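5 放杯任务中的位姿故障

5.1 事件经过

前一节介绍了双手示教数据的采集方法。本节讨论这套方法在 Clivcombe 站点发生的一次故障。故障发生在四月,任务是“开门—取杯—放杯—松手”,我们在内部把它简称为放杯任务。操作者双手各持一把夹爪,面对一台放在木桌上的白色小电器,先把门打开,再把白色杯子送进箱体。采集时没有机械臂参加动作,机械臂只在后来的回放阶段使用。

当天上午的采集没有任何报警。数据由 Stinari 处理流程自动完成时间对齐、标记检测和轨迹平滑,然后生成可以回放的双臂轨迹。回放之前,流程给每一条轨迹计算一个质量分数,低于阈值的轨迹不能送到控制器。出事的那条轨迹得到了很高的分数,操作员按照规程允许它执行。

回放开始以后,左臂正常地接近电器的门,并且停在预定的位置。右臂应该在这个时候去取杯子,但是它向左侧移动,进入了左臂的工作空间。控制器的自碰撞检查要求右臂减速,它减速了,但没有停止。随后右臂的指尖接触门板的外缘,门板受力以后把电器推离了原来的位置,杯子从夹爪中滑出,落到地面。操作员按下急停按钮。没有人受伤,电器的铰链变形,右夹爪的一个指垫脱落。

我们最初认为这是控制器的问题。Fernby 控制器在前一周更新过固件,所以这个怀疑是自然的。我们把同一条轨迹送入仿真环境,使用旧固件和新固件各执行一遍,两次的结果相同:右臂都向左侧移动。由此可以确定,错误在轨迹送到控制器之前已经存在。控制器忠实地执行了一条错误的轨迹。

5.2 采集装置与坐标关系

为了说明错误的来源,需要先说明几个坐标系的关系。每一把手持夹爪的上部固定一个白色立方体,立方体的各个面印有黑白标记。头部相机从上方观察这些标记,由此估计夹爪在头部坐标系中的位姿。夹爪自身还带有一个广角相机,它观察夹爪前方的物体和环境,通过视觉里程计估计夹爪的运动。两种估计在 Stinari 流程中融合:头部相机提供两手之间的相对关系,夹爪相机提供高频的局部运动。

这样的安排有一个明显的优点。当一只手短时间离开头部相机的视野时,轨迹不会中断。它也有一个缺点,我们在设计的时候没有充分重视:如果两种估计都有错误,而且错误都很平滑,融合的结果也会很平滑,质量分数就不会下降。质量分数主要由加速度的连续性和重投影误差组成,它并不检查轨迹在任务上是否合理。

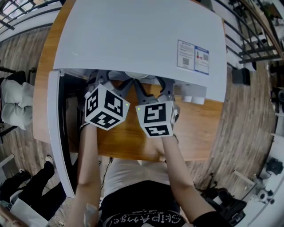 立方体与夹爪之间的变换由标定得到,保存在一个配置文件中。标定文件按照夹爪的序列号命名,与立方体本身没有绑定。这一点在后面会变得重要。立方体用螺钉固定在手柄上方,安装孔是对称的,所以同一个立方体可以用四种朝向安装,四种朝向在机械上都是正确的,外观上的区别只有标记的图案。维修人员如果不熟悉图案,很难发现安装方向与原来不同。

头部坐标系到桌面坐标系的变换在每次采集开始时重新计算。我们使用桌面上的物体轮廓作为辅助参考,没有另外放置固定的标记。操作者在采集时会自然地低头、转身,所以这个变换需要连续更新。更新的频率足够高,在本次分析中我们没有发现它引起的错误,因此下文不再讨论。

5.3 数据复查

事件之后,我们停止了全部回放,并且对这一批数据逐条复查。这一批共有 82 条示教。复查的方法是把每一条轨迹投影回头部相机的视频,由两位复查者独立地判断投影的夹爪与视频中的夹爪是否重合。两位复查者意见不同的时候,再一起观看并讨论。复查者不知道每条轨迹的质量分数。

结果是 8 条轨迹含有明显的位姿错误,其余的轨迹可以接受。8 条错误轨迹的质量分数全部高于阈值,也就是说,原来的筛选没有拦住其中任何一条。按照原因分类,4 条属于立方体朝向错误,2 条属于左右手身份交换,剩下的属于箱体内部反射引起的里程计漂移。引起碰撞的轨迹属于左右手身份交换这一类。

我们需要承认,人工复查也有局限。投影重合只能在图像平面内判断,沿着视线方向的误差不容易看到。对于头部相机从上方观察的情况,这个方向大致是竖直方向,而放杯任务正好对高度敏感:杯子的底部如果低于箱体的开口下沿,就会碰到边缘。因此,错误轨迹的真实数量有可能多于我们报告的数量。

5.3.1 立方体朝向错误

左夹爪在四月初做过一次维修,更换了指尖的连杆。为了拆开外壳,维修者必须先取下立方体。装回的时候,立方体相对于原来的方向转过了一个直角。标定文件没有更新,处理流程也没有提示,检测到的标记编号仍然属于这个立方体,编号检查顺利通过。

如果立方体只是转过一个直角,所有轨迹都应该有错误,而实际上错误只出现在一部分轨迹中。我们花了较长的时间才理解这个现象。原因在于融合时的初始化:流程在每条示教的开始要求操作者把两把夹爪并拢,用夹爪相机的观察来对齐两个坐标系。如果并拢动作完成得好,对齐步骤会把转过的直角吸收到初始变换中,后面的轨迹就是正确的。如果并拢动作很短,或者手有晃动,对齐步骤会退回使用标定文件的数值,于是轨迹带有错误的朝向。

换句话说,一个硬件错误被一个软件步骤掩盖了,而且掩盖得不稳定。对于调试的人,这是最不利的情况。我们在早期曾经把这类错误归为“操作者动作不规范”,并且要求操作者重新练习并拢动作。练习以后错误减少了,这使我们更加相信错误的判断。

5.3.2 左右手身份交换

左右两个立方体使用不同的标记编号,理论上不可能混淆。但是,当两把夹爪靠得很近,并且各自只有一个面朝向头部相机的时候,检测器有时只能读出一个立方体的编号,另一个立方体只被识别为“候选四边形”。跟踪模块为了保持连续,会根据上一时刻的位置把候选四边形分配给某一只手。如果两只手在这段时间里交叉或者几乎交叉,分配就可能交换。

交换发生以后,正常情况下下一次成功读出编号时应该纠正。我们检查代码时发现,纠正的条件写得过于严格。为了避免标记闪烁引起轨迹跳动,以前的一位开发者加入了一个迟滞计数器,要求连续多次读出正确编号才能改变身份。在放杯任务中,操作者的前臂和夹爪本身经常遮挡标记,连续的条件很难满足,所以错误的身份可以保持到示教结束。平滑模块又把交换瞬间的跳动处理成一段速度合理的移动。最后得到的轨迹看起来非常自然:右手平稳地去了左手应该去的地方。

这正是回放时观察到的运动。右臂没有失控,它的每一步都满足速度和加速度的限制,自碰撞检查也按照设计工作。自碰撞检查的对象是两条机械臂,门板不在碰撞模型里。

5.3.3 箱体内部的反射

第三类错误发生在夹爪进入箱体之后。箱体内部是浅灰色的,特征很少,背板有反光,侧壁上有成排的小孔。夹爪相机在这里得到的特征点主要来自三个地方:侧壁的小孔、背板上的反射,以及夹爪自身的结构。夹爪自身的结构可以用掩膜去掉,小孔的图案是重复的,容易产生错误匹配,而反射中的形状会随着夹爪移动,它们不满足静止环境的假设。
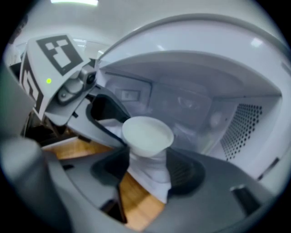
Stinari 项目组 执笔
Crăciun 实验室,Clivcombe 站点 | 修订稿 6/28/26

里程计对反射的反应取决于特征点的比例。如果大部分特征来自静止的表面,反射点会作为外点被去掉。当夹爪深入箱体,视野中的开口边缘逐渐消失,反射点的比例升高,外点与内点的角色可能颠倒。这时估计的运动与真实运动有一个固定的比例关系,轨迹没有跳动,只是“走得不够远”或者“走得太远”。对于放杯任务,后果是杯子在距离背板还有一段空间的地方被放下,或者相反,指令要求杯子进入背板。

在复查的轨迹中,属于这一类的 2 条都是走得不够远。如果让机械臂执行,杯子会放在开口的边缘,关门时会被门碰到。这个后果比碰撞轻,但是它更难在回放之前发现。仿真环境中的箱体没有反射,使用仿真检查不会得到任何提示。

头部相机本来可以纠正这种漂移。夹爪的前部进入箱体以后,立方体通常仍然留在外面,标记可以看到。问题在于融合的权重。为了减少头部运动的影响,我们在精细操作阶段降低了头部相机的权重,判断“精细操作阶段”的依据是夹爪速度。操作者把杯子送进箱体时动作很慢,系统因此更加相信夹爪相机,而此时夹爪相机正处在最不可靠的环境中。

5.4 为什么现有的检查没有发现错误

上述三类错误的物理原因不同,但它们有一个共同的特点:每一类都经过一个以“平滑”为目标的步骤,变成了不容易识别的形式。初始化对齐、迟滞计数器和低速时的权重调整,都是以前为了解决别的问题加入的。它们在加入时都做过测试,测试的指标是轨迹的抖动。抖动确实减少了。

我们检查了代码的修改记录,发现这三个步骤由不同的人在不同的时期加入,每一次的审查都只考虑了当时的任务。当时的任务是在开放的桌面上移动物体,没有狭窄的箱体,没有活动的门,两只手也很少交叉。当任务改变为放杯时,没有一个规定要求重新验证这些步骤。我们认为,这是管理方面的缺陷,应该与技术缺陷一起报告。

质量分数的名称也产生了误导。操作员把它理解为“这条轨迹可以安全执行”,而它的设计者只希望它表示“这条轨迹在数值上是连续的”。这两种理解之间的差别没有写在操作规程中。在事件后的谈话里,操作员说他看到分数很高,就没有观看投影视频。按照当时的规程,观看投影视频是建议,没有被写成要求。

5.5 修正措施

5.5.1 标记与标定

我们在立方体和手柄上加工了定位键,使立方体只能按照一个方向安装。在新的零件完成以前,临时的办法是在手柄上画一条参考线,并且在维修记录中增加一项朝向检查。标定文件改为同时记录夹爪序列号、立方体编号和安装方向。程序启动时,三者必须一致。

初始化对齐步骤不再自动退回标定文件的数值。如果并拢动作的质量不够,程序发出声音提示,操作者需要重新做。另外,对齐得到的变换与标定文件的变换会互相比较,如果旋转的差别明显,程序拒绝开始采集,并且显示需要检查的夹爪。我们用故意装错方向的立方体测试了这个功能,程序每次都拒绝开始。

5.5.2 身份管理

跟踪模块现在允许身份“未知”。当只有候选四边形而没有编号时,系统不再把它分配给某一只手,对应的时间段标为缺失,由夹爪相机的里程计补充。缺失时间过长的示教会被丢弃。这样会损失一些数据,操作者对此有意见,尤其是在他们认为动作本身完成得很好的时候。我们仍然认为这个代价可以接受。

迟滞计数器被删除。身份纠正以后,系统向后追溯到上一次双手都有明确编号的时刻,把中间的轨迹重新计算。重新计算的部分不经过平滑模块,这样如果还有错误,它会以跳动的形式显示出来,质量分数就能够发现。

图 1 给出了放杯任务中头部视角的观察。两把夹爪同时伸向电器的开口,门板伸出桌沿以外。在这种布置下,身份交换引起的横向移动几乎必然经过门板所在的区域,所以我们把门板作为独立的活动物体加入了碰撞模型。

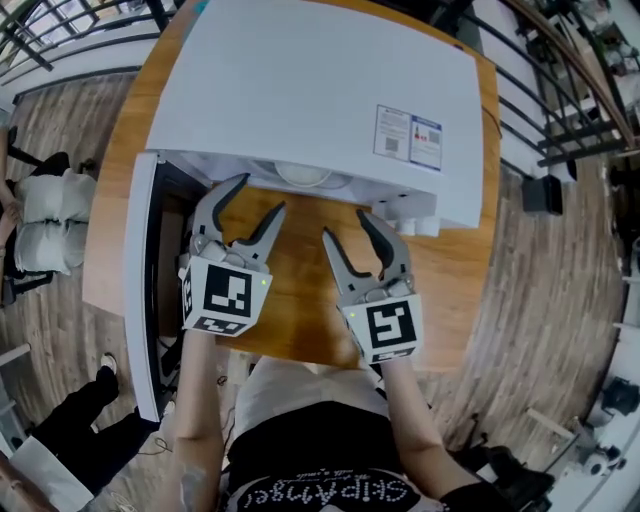
图 1 放杯任务的头部视角:左右两把手持夹爪均张开,伸向开门的白色电器。

门板的碰撞模型采用保守的方法。我们不估计门的准确角度,只把门从关闭到完全打开所扫过的空间整体作为受限区域。左臂在执行开门动作时可以进入这个区域,右臂任何时候都不能进入。这个规则对放杯任务足够,对于需要双手一起扶门的任务则过于严格,将来需要更细的模型。

5.5.3 箱体内部的位姿估计

我们比较了几种处理反射的办法。在背板上贴不反光的纸效果很好,但是这样会改变物体的外观,训练得到的策略在没有贴纸的电器上可能失效,所以没有采用。使用偏振片可以减弱反射,但同时减少进光量,箱体内部本来就暗,图像噪声增加,得到的改善被抵消了。

最后采用的办法是修改融合权重。判断依据由夹爪速度改为特征点的空间分布:如果开口边缘的特征消失,而深度较大的特征增多,系统提高头部相机的权重。同时,里程计在进入箱体时保存开口边缘的位置,退出时再次观察同一边缘,两次位置的差作为漂移的直接度量。这个度量单独显示给操作员,不与其他分数合并。

这个办法依赖头部相机能够看到标记。如果操作者身体前倾,前臂可能挡住立方体,两种估计会同时变差。现在的程序在这种情况下丢弃示教。我们尝试过在立方体的后侧增加一个标记面,它的可见性有改善,但操作者反映立方体变大以后,腕部转动不方便。

5.5.4 回放规程

回放规程作了如下修改。每条轨迹在执行前必须观看投影视频,观看者不能是采集这条数据的人。新任务的第一次回放在没有物体的桌面上进行,然后放入物体但保持低速,最后才使用正常速度。任何一条机械臂进入减速状态时,另一条机械臂也必须减速;减速状态持续而没有恢复,则双臂停止。以前的控制逻辑只处理单臂,这是事件中左臂静止而右臂继续前进的直接原因。

Fernby 控制器支持双臂联动停止,但是这个功能默认关闭,我们在安装时没有打开。说明书中对它有描述,位置在高级设置一章。我们没有理由把责任归于控制器。

人员的位置也重新作了规定。采集阶段允许其他人员站在桌子旁边,操作者有时需要别人协助整理线缆或者更换物体。回放阶段则不同,除操作员以外的人员必须离开机械臂的可达范围,急停按钮由操作员拿在手中。在事件发生时,急停按钮放在桌子后面,操作员需要走过去才能按下。杯子落地的位置有时会有人站立,虽然当时没有人,我们仍然把这一点记录为险情。地面上的线缆统一收到靠墙的一侧,以免人员后退时绊倒。

5.6 修正后的重新处理

我们使用修正后的流程重新处理了全部 82 条示教。立方体朝向错误的轨迹都能恢复,方法是在标定文件中写入维修后的真实朝向,不需要重新采集。左右手身份交换的轨迹只有一部分时间段可以恢复,缺失的时间过长,按照新的规则被丢弃。反射引起漂移的轨迹在提高头部相机权重以后,与视频的投影重合,复查者认为可以接受,但我们没有把它们用于训练。保留它们的目的是测试以后的里程计版本。

需要注意的是,新的流程也丢弃了一些原来被认为正确的轨迹。我们检查了这些轨迹,没有发现明显的错误,它们被丢弃只是由于标记遮挡的时间长。严格的规则会偏向于保留某一种动作风格,例如双手分开、手腕抬高的动作,而丢弃双手靠近的动作。如果策略只从保留的数据中学习,它可能学不到人在狭窄空间中的自然做法。目前我们还没有好的方法来测量这种偏差。

引起事故的那条轨迹在新的流程中被拒绝,拒绝的理由是身份未知的时间过长。为了确认各个措施可以独立地起作用,我们在仿真中关闭身份检查,只保留门板的受限区域,右臂在进入区域以前停止。再关闭受限区域,只保留联动减速,双臂也停止了,但是停止时右臂的指尖已经与门板很近。因此,联动减速不应该被看作足够的保护,它只能减小后果。

5.7 局限

本节的分析只包括一个站点、一种电器和一种任务。反射的影响与箱体内部的材料有很大关系,在其他电器上比例可能完全不同。身份交换的频率与操作者的习惯有关,Clivcombe 站点的操作者人数很少,我们没有对操作者进行分组比较。

另外,分析依据的是事后的记录。头部相机的视频是完整的,控制器的日志在急停以后有一小段没有写入磁盘,所以我们不能确定指尖接触门板时的准确力矩。铰链变形的过程是从仿真推断的。日志程序现在改为连续写入,急停信号不再切断它的电源。

定位键的新零件已经安装在全部夹爪上,画线的临时办法停止使用。碰撞模型中门板区域的参数仍由人工测量,更换电器时必须重新输入,处理流程会在物体配置改变后锁定回放,直到操作员确认新的参数。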